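Section 6. Floor pickup, two-arm unit (guest room layout)
Irnthorpe site rules, rev. September 2023. Replaces the January sheet, bin that one.

Read 6.1 before powering the arms. Yes, even if you did it yesterday.

6.1 Before you start

1. Walk the floor. Glass, needles, coins, anything sharp or tiny: pick up by hand, log it in Heltimeo. Not a robot job.
2. Speed cap at 300 mm/s for both arms. Check it on the Nuvby panel, dont trust the saved profile.
3. Person with the stop button stands where they can see both grippers. Not in the doorway. Not on the phone.
4. Cables looped clear of elbows and wrists. Tug test, both sides.

CAUTION: No one reaches into the bin while arms are live. Hold state counts as live.

6.2 Picking up

5. Left arm to the bin, right arm to the trash. Keep those roles for the whole run.
6. Open fingers fully before coming down on an item. Foil wrappers slide, so come straight down over them.
7. Stop above the item. Check nothing else is under the fingers (cord, bedding, throw hanging off the sofa). Then close. 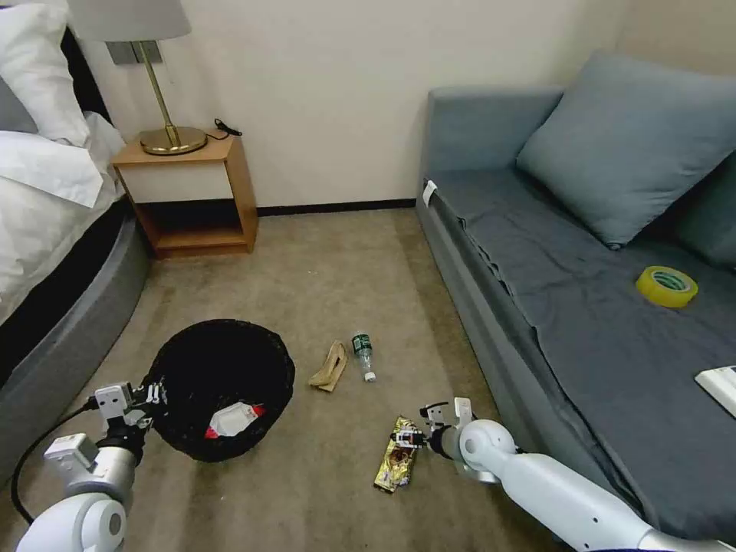
Alva: I'd add bed bases to step 7. My operators watch the right gripper and forget the left elbow is right next to the furniture. We make them call out "left clear" before every close now, takes a second.

Fair, adopted. Call "left clear" out loud, then close.

Note: soft items (paper, napkins) at low grip force. Rigid ones at the normal setting. Change it between picks and not during one.

6.3 Bottles and the bin

8. Left gripper takes the rim only. Never the side wall, never through to the contents.
9. Bottle with liquid in it: stop, remove by hand. If you can't tell, treat as full.
10. Grip the bottle on the body. Not the cap, caps come off.
11. Lift, pause, check the hold. Then travel low over the carpet to the opening. No passing over beds or sofas.
12. Release inside the rim. No dropping from height. 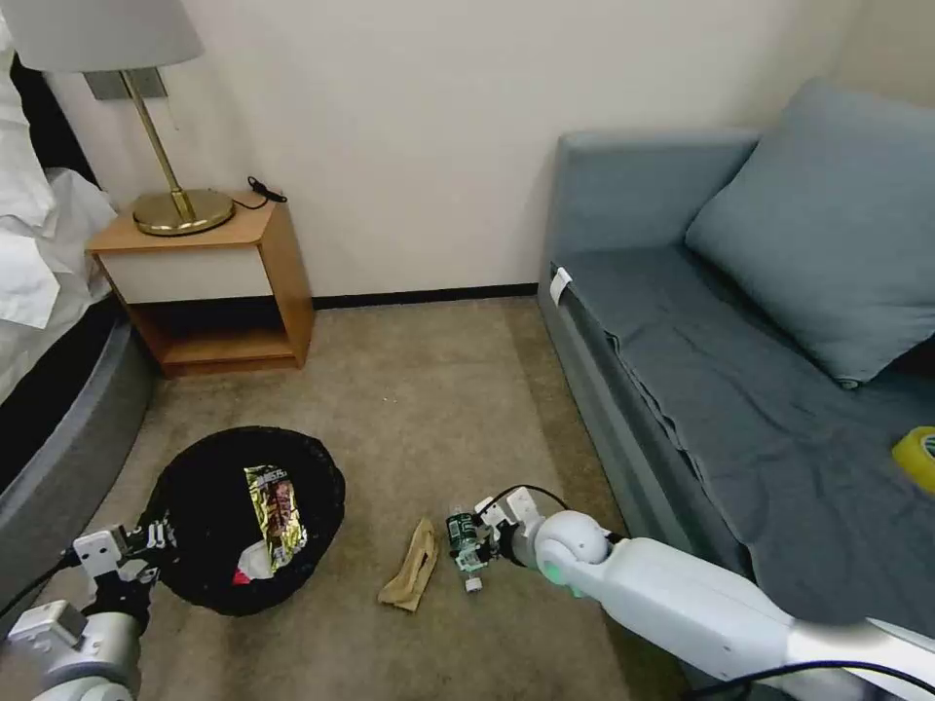 Fig. 6-2. Left gripper on the rim, right gripper on the bottle.

CAUTION: Left gripper stays closed until the right arm is clear of the opening. Fault code 124 means the left side lost grip. Hit stop, do not re-grip by remote.

6.4 After the run

13. Both arms to park, power off, then empty the bin.
14. Wipe finger pads. Sticky pads = bad releases next time.
15. Log picks, misses and stops seperately in Heltimeo. A near miss is a stop.
16. Pads get swapped at 420 picks, or sooner if worn. Old pads go back to the Irnthorpe bench, tagged.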